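4 min read

Two weeks in Finland with one small bag - doable?
Manju Pal
First solo trip in January, so excited! Can I really manage with hand luggage?

Indrek Grīnberga
Yes!! I did seven nights in Sundstead with two jumpers and loved it - wear your boots on the plane. 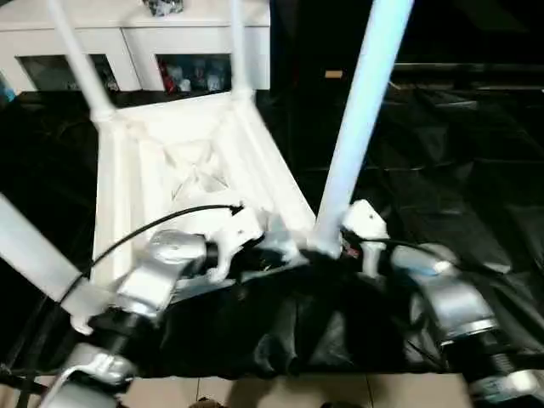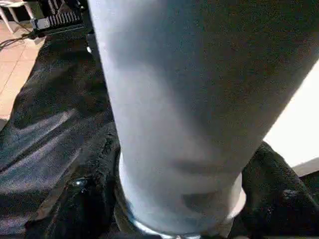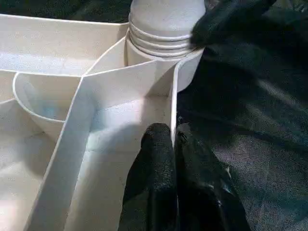
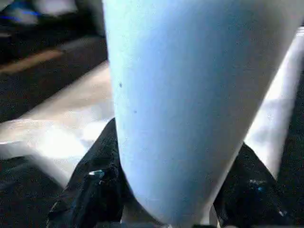
Manju Pal
Is it worth paying for a window seat on the night train?

Pramila Nishad
Only if you're awake by 6, when the snowy forests start - gorgeous! Otherwise save your money for cinnamon buns.

Harish Mathur
never been but take thick socks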